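Monbridge Paper Drinking Straws, Green and White

Pack of 20
Sold by: Skevitz Catering Supplies
Page updated: 9/27/18

Monbridge straws are made from three layers of food-grade paper, wound and glued in our Vik workshop. They are 20 cm long and suit squash, milk, iced coffee and most cold drinks. For milkshakes, order the wide straw, which is listed separately.

The colour goes all the way along the straw and will not come off on lips or napkins. Leave them standing in a cup on the counter or keep them in the box — either is fine as long as the room is dry.

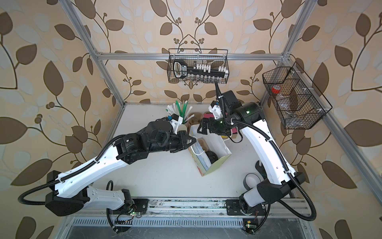
Green and white straws in a cup.

Please don't use them in hot drinks. The glue softens and the end will go flat. In a cold drink a straw keeps its shape for 2 hours.

Cartons hold 16 packs. Trade customers can mix colours within a carton, but please write the split on the order form. The red and white straw is out of stock until January.

Orders for Skasimville go out with the weekly van. For samples or carton prices, ask for King-fai Tse in sales. Questions about the paper or the glue should go to Eskil Berge at the workshop.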